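Home | Advice | Worktops | Sinks & Taps | Ask Us | Contact

Marble in the Kitchen: Your Questions Answered
11 May 2018
By Dela Acheampong

I get a lovely lot of letters about marble, and many of them ask the same things, so I've gathered the answers in one spot. Put the kettle on (and use a coaster, please!).

Is marble really a sensible choice for a busy kitchen?

It depends on how you feel about marks. Marble is softer than granite and it will pick up little dull patches over the years, and some people adore that and others can't sleep for it. My own worktop has a ring by the bread bin from a jar of pickled beetroot, and I've grown quite fond of it.

How often should I seal it?

Once a year suits most homes, and I do mine every October, before the Christmas baking starts. Drip a little water on the stone and leave it for 20 minutes – if it leaves a dark patch, it's time to seal again. Wipe the sealer on thinly, buff off what hasn't soaked in, and let it alone overnight. 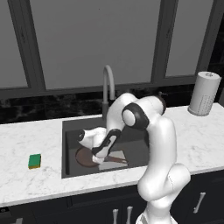 What can I clean it with?

Warm water, a soft cloth and a drop of washing-up liquid will do for nearly everything, and I'd keep vinegar, lemon and bathroom sprays well away. The stretch beside the sink needs the most looking after, as that's where the splashes sit and the limescale builds up. White marble with a faint grey vein, like the top here, is forgiving of crumbs but will show up tea and turmeric in no time, so do wipe as you go. A dark grey sink set into it looks very smart, I think, though in a hard water area you'll want to dry the bowl each night or it goes chalky.

I've spilt red wine! What now?

Blot it, don't rub. Mix bicarbonate of soda and water to a thick paste, spread it over the stain, cover with cling film and leave it for a day. You may need to do it twice.

Can I put hot pans on it?

I'd much rather you didn't. A trivet costs very little, and a cracked top costs a great deal.

Comments (3)

Wirau: Did the paste trick on a coffee stain, second go shifted most of it. Thank you Dela!

Darius Ursu: Does the water test work on a honed finish too?

Dela Acheampong: It does, Darius, though honed stone drinks it up a bit quicker, so keep an eye on it.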